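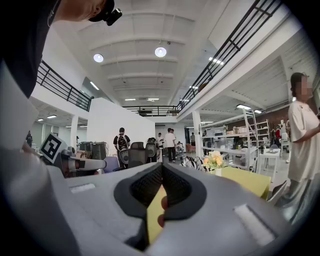 Yellow card, up close

Thread: Conceição road race documentary, worth renting?

Last updated: 09/09/2026

flatout_654
Has anyone watched the Conceição film yet? It follows Everaldo Queiroz through his last full season on the roads. I rented it last night and liked it, but I'd like to hear from people who were at the race. The onboard lap is the best part. They run it start to finish with no music, and you can hear him short-shifting through the village.

Sornuler
Watched it twice. Good on the racing, thin on everything else. Ivone Amaral ran that team for six seasons and she gets maybe two minutes. She built the bike he won on.

flatout_654
Fair point. I thought her bit about the gearbox in the wet race was the best interview in it, so I would have taken more.

bongate_marshal
I was on the Bongate corner post that year. The film makes it look like Queiroz took the lead on the brakes there. He was already in front by the time they got to us. They used footage from practice. You can tell because the straw bales are on the wrong side of the road.

Sornuler
Does it matter? He won the race.

bongate_marshal
It matters to me. The guy he passed is still racing and the edit makes him look like he ran wide. He didn't.

K_Flosell
Agree with the marshal. If you're selling it as a documentary, use the right lap or put a caption on it.

flatout_654
I didn't notice the bales. Going back to check.

pitboard20
I have to disagree on the whole thing. Too much slow motion, and the narrator explains what a road race is three times. I shut it off at the halfway point. The old club tape is shorter and has more racing in it.

Sornuler
The club tape has no sound for the second half.

pitboard20
Still better.

K_Flosell
Is there a disc, or is it rental only?

flatout_654
Disc is out in October. The listing says it has the full onboard lap from bike 20 plus a longer Amaral interview.

Sornuler
OK, that I would buy.

bongate_marshal
Same, if they fix the Bongate part. I wrote to them and haven't heard back yet.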